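The Second Pair
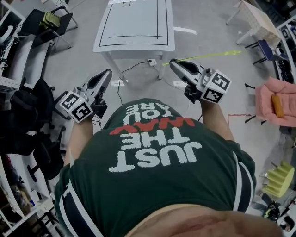 "Which jaw is better for soft things?" my sister asked me on the phone.

"The curved one, if you close it slowly," I said. "The flat one squeezes. The curved one holds."

She was quiet for a moment. She sells bread, and I think she hoped my new job would be easier to explain to her customers.

I had come to Plarkthorpe in May, to a company called Tosta, which was really one long room and a kitchen. My task was to decide between two makers of hand-held grippers. The Isik pair was cheap and light. The Pelkonen pair was heavier, and it cost 2000 more. My manager wanted a decision in two weeks, and she wanted it on one page.

So every morning I put on the dark T-shirt or the gray one, took a gripper in each hand, and did the same small jobs at the white table. I folded a towel. I put a spoon in a cup. I passed a sponge from the left hand to the right hand and back again. The arms at the far end of the building would learn from my movements later, at night, when I was asleep. I found this strange in the first days. Then I found it pleasant, like leaving a letter on the table for somebody who gets up earlier than you.

The Isik pair was quick. I finished the towel before I had time to think about it. But the left trigger had a little play in it, and when I looked at the curves in the evening, I could see my finger waiting and the jaw not yet moving. It was a small delay. The arm copied it very faithfully. It came to the spoon, it stopped, it seemed to consider, and then it closed.

The Pelkonen pair had no play at all. It also had no mercy. After 9 towels my wrists were hot, and I began to make bigger movements with the shoulder to save them. The arm copied this too. It lifted the spoon as if the spoon were a bucket of water.

I wrote all this down, and the page became five pages.

On the last evening I stayed late. I put the Isik pair on again, only to compare the towel one more time, and I made a mistake. The cloth slipped out of the right jaw. Without thinking I caught the corner with the left one, turned it over, and went on folding. It was not in the plan. I should have deleted it, because our instructions said clean examples only. I looked at the button for a while and I did not press it.

In the morning the arm was already working when I came in with my coffee. It took the towel, lifted it, and lost it. I saw the corner fall. Then the other arm came across, a little late, a little to the side, in exactly the way I do it, and caught the cloth before it touched the table.

I stood there with my coat on. It is a strange thing to see your own hurry from the outside. My mother used to catch plates like this, with the wrong hand, and always laughed after.

My manager came and stood next to me. She asked if I had finished the page.

"Almost," I said.

"And which pair?"

The arm smoothed the towel, which I had also never planned to teach it, and went back to its place.

"The light one," I said. "But ask them to repair the trigger."

She nodded and wrote it on her hand, and went to find some paper. I took off my coat. There was still the sponge to do, and then the cup, and I wanted to call my sister before her shop opened – I had something now that she could tell the customers.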